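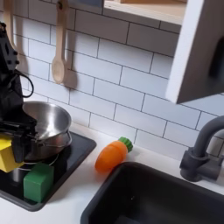 Bench kitchen, Mogensen hall
Photos and notes - posted 2019-10-19

Quick page, I have a shift in a bit. People upstairs keep asking what we do down here all day and whether we still have jobs. We do. Different ones. So this is the gallery I promised, with more typing under it than I meant.

For anyone outside Indell: we pack and return kitchen kit for canteens. Pots, pans, utensils, the crates of small stuff. It comes in, gets sorted, checked, goes back out. All of it by hand up to this spring. Now the plan is that arms take over part of the sorting, starting with the Gronard contract, and the bench kitchen is where they get taught. Four of us on the teaching side, all off the old sorting line. I did returns for years, never touched a robot before March.

Blocks, pan, carrot
Yellow block in the fingers, over by the saucepan. Green cube on the cooktop tray, toy carrot across on the counter by the sink. Spoons hanging on the tile at the back.

That's a normal working view for us. You look at blocks and a pan for most of a shift. The block jobs are called "color in pan", "color out of pan", "color next to pan" on the sheet, and there's a carrot version of each. Nothing fancy. Margaux Picard set up most of the sheet and she has opinions about the wording, so please don't edit it without asking. "Next to" and "beside" are two seperate jobs in Dilter and if you mix them the log is junk.

Shiny pans are the hard ones. The inside of a polished pan throws back whatever is above it, fingers included, and on the camera view that gets confusing quick. Matte blocks, easy. I asked for a dull pan and was told Gronard does not own any dull pans. Fair.

Watch the cable too. It loops out from the side of the arm and comes back in at the wrist. New people stare at the fingers and forget there is a loop out there. Look at the loop.

OK the rest is not so much about what's on the counter, more about what changed. Putting it here so it's all in one place.

What the day was
Start at the belt. Crates come down, you lift, tip, sort, lift. Same shoulder all day, mine is the right one. Two breaks. Talking was possible but you had to shout over the washer. The quick ones were very quick - Jacqueline Baudry could sort a mixed crate without looking down, I mean it, she'd be looking at you and talking about her garden and the lids were going in the lid bin.

What the day is
Start with the sheet. Set the counter how the sheet says. Drive the arm through the job, or let it try by itself and keep a hand near the stop. Mark it good, bad or odd. Reset. Again. A block of work is 60 minutes and then you have to swap out, that's a rule, we asked for it. It's tiring in a way I didn't expect. Not the arms and back, more behind the eyes. First couple weeks I went home and could not look at a phone.

Also a lot of sitting. Some of us miss moving. Eugénie Besnard goes back to the belt half the week by choice and I get it.

Numbers since people ask
1480 marked runs in the Dilter log so far on the block and pan jobs. That's all marks together, good, bad and odd. No I'm not going to give the split here, it moves around depending what pan is out and it gets quoted in meetings wrong. If you work here you can open the log.

"Odd" is my favorite mark. Good and bad are obvious. Odd is when it did the job but you wouldn't want a coworker doing it like that. Block goes in the pan but from way too high. Pan ends up shoved halfway to the sink. We had to fight a little for that third button. The first version of Dilter only had two and everything weird got marked good, and then the arm learned weird.

Jacqueline's stuff
Should say more about this. When the project started the plan was the engineers would write the handling rules. Then Raphaël Cordier came down and stood by the belt for a day and saw Jacqueline work and went back up and changed the plan. Now she sits in on the job sheet. Things like which way a handle should point when you put a pan down, so the next person doesn't catch it with a sleeve. She never wrote that down in her life, she just did it. Getting it out of her took a lot of coffee. Half the time she'd say "I don't know, you just put it" and then Raphaël would put it wrong on purpose and she'd say no, not like THAT, and there was your rule.

She isn't paid extra for it yet. I'm writing that here on purpose. It came up at the last hall meeting and the answer was that it's being looked at. Still being looked at.

Pay and grades
Teaching bench is one grade up from belt. Belt people who cover the bench get the bench grade for the hours they cover, ask for the green form - not the old one, the old one goes nowhere. If you covered in March and did it on the old form tell Margaux, she's got a list going.

No one from sorting has been let go over this. Two spots were not filled when people retired. Both of those are true and you will hear just one or the other depending who's talking.

What I'd still change
- Chair. The bench chair is a belt stool with a cushion on it.
- Swap times posted on the wall. Right now it's whoever remembers.
- More real kit earlier. Blocks and a toy carrot are fine for starting out and you can't hurt anything, but the belt sends us wet lids stuck together and ladles inside of ladles. I want stuck lids on the sheet before the arm gets anywhere near a Gronard crate.
- A sign so visitors stop leaning on the counter. It moves the set up. We then have to redo it.
- Let the belt people come watch. They hear "robot" and picture the whole hall empty by summer. Ten minutes watching it try to get hold of a spoon handle calms everyone down, and then they start suggesting things, which is what we want anyway.

Stuff people asked after the last post
Is it fast? No. A decent sorter is faster and will be for a good while I think. Speed isn't what we're marking right now.

Does it hurt if it bumps you? Hasn't bumped anybody. You stay outside the tape when it's live. If you need to reach in, hit the stop, say "in", reach, say "out". Feels silly out loud. Do it.

Who cleans the bench kitchen? Whoever had last block. Wipe the counter and the tray, blocks back in the tub, pan hung or stacked, and check down in the sink, stuff ends up in there and it's dark and deep and you don't see it. I've hunted a missing cube before and had half the bench taken apart by the time I looked in the sink.

Can I try it? Belt staff yes, put your name on the sheet by the door. Office staff also yes but after the belt staff, sorry.

Does it feel strange teaching it your own job? Asked a lot. Some days. I thought I'd mind more. The part of the job it's learning is the part that did my shoulder in, and I don't miss that. What I do miss is the belt crew, the shouting over the washer, all of that. The bench is quiet. Two of us and a motor noise. Eugénie brings a radio when she's on and we argue about it.

Next
Lids, if I get my way. Then forks and spoons mixed, which Margaux says is going to be a nightmare and she's probaly right. Raphaël wants a second bench set up with a different counter height so it doesn't only learn this one kitchen. Makes sense, needs room, the room has pallets in it.

More photos when there's something new on the counter. If you want a bigger copy for the notice board ask me at the bench, not by mail, I don't get to mail till late.

Adoración Sarmiento
Bench kitchen, Mogensen hall, Indell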